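## Unit 4 handout: Table clearing

Read this before your team's lab slot. The task is the same one the Tierney club used in its December round, with a few changes to the scoring.

The robot starts on the floor side of the folding table. It has to take trash off the tabletop and put it in the bin. An item counts once the gripper has let go and the item is inside the rim. Each run lasts 300 seconds. Anything knocked to the floor may be picked up, but it scores half.

Start with the wrist view, which is what your grasp planner works from.
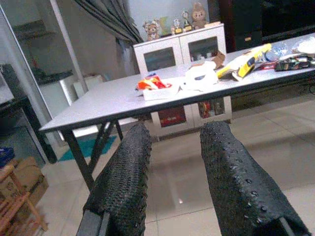 *Fig. 1. Wrist view toward the table, both padded fingers visible.*

Two things to note. The fingers take up a large part of the lower image, so mask them before you run segmentation. Clear plastic is also hard. The bottle lying on its side picks up bluish reflections, and last term's detector split it into two objects. Yareli Tapia's notes on this are in the Mullside folder – read them before you tune thresholds.

Soft items need a different approach from boxes. For a crumpled bag or wrapper, aim for the highest fold and close slowly. For a small open box with a wrapper inside, decide as a team whether to lift the box or empty it first. Both are allowed.
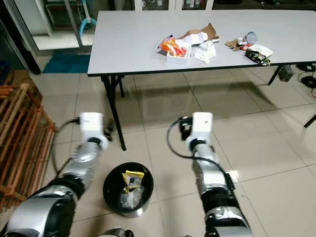 With two arms you also have to decide who goes where. The simplest plan splits the table down the middle and gives each arm its own side. It wastes time when most of the trash is on one side. Lemlem Derese's group let either arm take the nearest item and added a lock around the bin so that only one gripper could enter at a time.

**For your lab report**

- Log at least 10 runs, failed ones included.
- State your item order and how you chose it.
- Attach one wrist frame with your mask drawn on it.

Reports go to Damián Nava in room 202, up to 700 words.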